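Kasten rules (hand-held gripper work)

The Kasten rules are a set of working rules for recording tabletop tasks with hand-held grippers, the two-fingered tools that a person carries to show a robot how a job is done. They cover the layout of the table, the handling of objects, the length and labeling of recordings, and the safety of the person doing the work. The rules were drafted by Ida Ackermann and Henrik Tiedemann at the small automation firm Kasten and are now kept by Akitport, which publishes them free of charge. The current edition is dated 18/08/2024.

The rules have no legal force. They are used mainly as an appendix to contracts between companies that train robot arms and the people or shops that record tasks for them.

Background

Before the rules were written, most groups recording tasks by hand had their own habits. Some reset the table after every attempt and some did not. Objects were named in different ways, so that one person's "box" was another's "case." When recordings from several sites were put together, a large share had to be thrown out or relabeled by hand.

Ackermann and Tiedemann wrote a first draft of two pages for their own staff. It dealt almost entirely with naming and with the order of work. Zuleica Barbosa of Trundent, a firm that bought recordings from Kasten, asked for sections on grip and on operator rest, and these were added the following December. Akitport took over the text when Kasten stopped recording tasks itself.

Scope

The rules apply to hand-held grippers with two opposing fingers, used singly or as a pair, on a table or similar flat surface. They do not apply to arms under motor power, to suction tools, or to gloves. Work may be done in a laboratory, a home, a shop or a storeroom. The drafters left the choice of room open on purpose and held that ordinary surroundings should stay as they are, provided that the floor where the operator stands is clear and private papers have been put away.

Table and mat

The work surface must be level and must not rock when pressed. A mat is recommended on smooth tables. It may be plain or printed, and kitchen mats with a ruler scale are accepted, but the printed scale is not to be used as a record of object position unless the mat has been checked against a steel rule. The mat should stay in one place for the whole session. If it is bumped out of line, the operator finishes or drops the current attempt and straightens it before the next one.

Grip

The section on grip is the longest in the text. It asks the operator to take hold of each object in a way that a robot with the same fingers could repeat. Fingers close squarely, and the object is held between the inner faces of the fingers and never hooked over a knuckle or linkage. Thin-walled items such as trays may be held by the rim. A tray with things in it is treated as one load, and the operator is told to look over the contents before lifting and to keep the tray close to level.

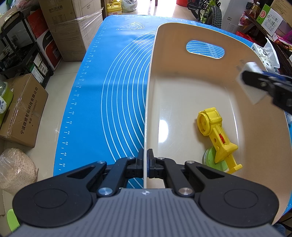

Does a tray have to be carried with two grippers?

The rules leave that to the operator, who should use a second gripper whenever the tray tips or bends in a one-sided hold. The same method must then be kept for every attempt in that session.

Squeezing force is limited by feel. The operator closes until the object stops slipping and goes no further. Objects that dent or crack are replaced, and the damaged piece is noted in the session log. Pads on the fingers are wiped at the start of each session and changed when the surface has gone shiny or started to peel.

Pace

Movements are made at a steady, moderate speed. The operator pauses briefly before closing the fingers and again after opening them, so that the start and end of each hold can be found later. Fast swings and corrections made in mid-air are discouraged. A fumble is allowed to stand if the operator recovers without using a bare hand. If a bare hand enters the work area, the attempt is marked as void.

Choice of objects

The rules favor common household goods over test blocks. Toys, chargers, rolls of tape, tissue boxes and food packages are all allowed. A session should mix shapes that roll, shapes that lie flat, and shapes with arms or prongs that can catch on something. Placing one object inside or against another is permitted and even encouraged, as long as the starting layout is logged.

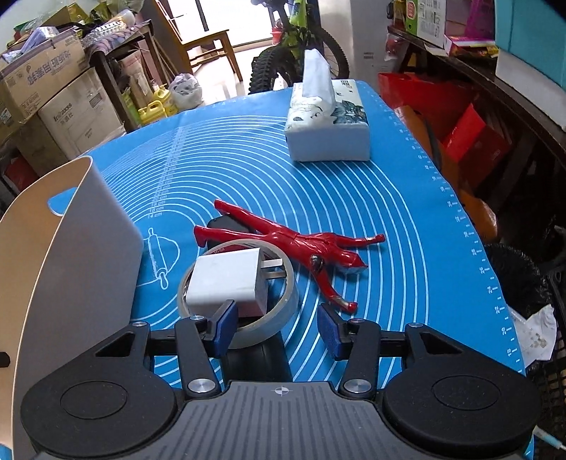 Open blades, glass with chipped edges, medicines and live animals are barred. Electrical items must be unplugged. Batteries may stay in a toy or tool only if its switch is off or covered. Nothing on the table may weigh more than the operator can hold in one gripper without strain, and the text gives no figure for this, a point that has drawn some complaint.

Labels and records

Each attempt gets a short written label made of a verb, an object and a place, in that order. "Put charger in tape roll" is a valid label; "tidy up" is not. Object names come from a list agreed on before the session. The log also gives the operator's initials, the gripper number, any change to the layout, and the reason for each void attempt. Void attempts are kept in the log and are not deleted.

A session is limited to 100 attempts. One in 10 is reviewed by a second person, who checks the label against the recording. If the reviewer finds repeated errors of the same kind, the whole session is reviewed.

Operator rest

Operators take a break after 40 minutes of work. The gripper is set down on its side during the break, with the fingers open. Work stops at once if the operator feels numbness or pain in the wrist, and the rest of the session is moved to another day. Left-handed operators use the same rules with the sides reversed. The 2024 edition added that the table should be near elbow height and that a stool must be offered.

Use and criticism

The best-known project to adopt the rules is Prekero, a shared collection of household tasks. Its coordinator, Tài Mạc, has written that the labeling section saved more work than all the others, and that new operators usually learn it within a day.

Dimas Menon, a former reviewer on the same project, has criticized the section on pace. In his view the required pauses make recorded movements look stiff, and robots trained on them stop where there is no need to. Akitport answered that the pauses may be shortened once an operator has passed two reviews, and the wording was changed to match. Menon has also asked for a weight limit in figures, which remains under discussion.

See also

Teaching by demonstration
Robot end effector
Manual handling
Data labeling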